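Household Skills 1, Unit 7: Drying and Storing Plates
Course handout, Sekar Ginting

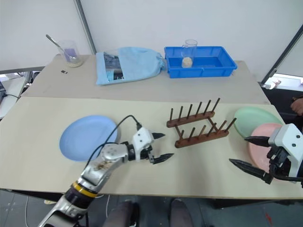 Work table with a wooden peg rack and three round plastic plates.

Read this before the practical. Bring a dish towel and your notes from Unit 6.

Why a rack
A plate dried flat on a table holds water under its base. Stood on edge, it drains from both faces and takes up less room. A peg rack does this with two rails joined by cross pieces. The upright pegs leave narrow slots, and each slot takes one plate.

Setting up
Put the rack in the center of the table, with clear space on both sides. Keep plates where you can reach them without leaning across the rack. Things that don't belong to the task, such as a beaker, a measuring cup or a drawstring bag, go on the back table.

Loading
1. Pick up the plate by the rim, one hand on each side.
2. Turn it upright over the slot.
3. Lower it until the edge rests on the rack, then let it lean against the pegs.
4. Start at one end and work along. With only a few plates, leave an open slot between them.
If two plates overlap on the table, take the top one first.

Plastic and ceramic
Plastic plates are light and tip easily when the rack is bumped. They also tend to stay damp longer than ceramic, so check the rim and the underside before you stack them. Ceramic plates need more care on the way down. Don't drop them the last inch.

Unloading
Take plates out in the order they went in. Wipe any that are still damp. Stack by size, largest at the bottom, and wipe the rack and the table under it.

Written work
Load and unload a rack at home on 7 different days. Note the type of plate and how long each load took to dry. Hand the sheet to Marius Rusu in room 235 by November 25, 2019. Late sheets go to Brândușa Filip.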